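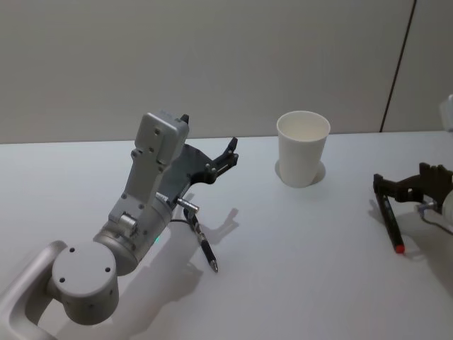
The Orum two-arm bench kit is made for school clubs and first-year project groups that want to work on handing over and sorting tasks. Each kit has two arms, two grippers, one control box and the Nemon teaching software. Clubs usually begin with the pens and cup task: a paper cup stands on the table between the arms, one gripper takes a marker, and the students work out the moves that put it in the cup. The course book has 12 sessions of this sort, written by Zhenhua Zeng for the Partanen student challenge.

What your club needs

A flat table 200 cm long and at least 70 cm deep, pale if possible, against a plain wall. Two ordinary sockets. A laptop for each arm — older ones will do. Paper cups, pens and markers are not supplied.

Price and hire

Full kit: £2000
Hire for one term: £370
Spare finger set: £70

Hire includes delivery and collection. Kits booked before June come with the handover worksheets, in which students pass a thin object from one gripper to the other. 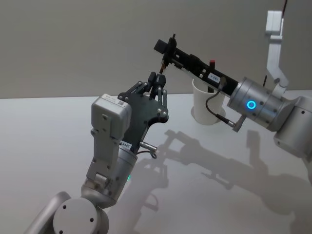 Can two teams share one kit?

Most clubs do it that way. Each team writes the program for one arm, and they agree on the meeting point before running anything together. Slow mode should stay on until both programs have been checked.

Orders and hire bookings go through Nivico. For questions about the challenge rules or the course book, ask for Dimas Rahman — phone lines close at 4 pm.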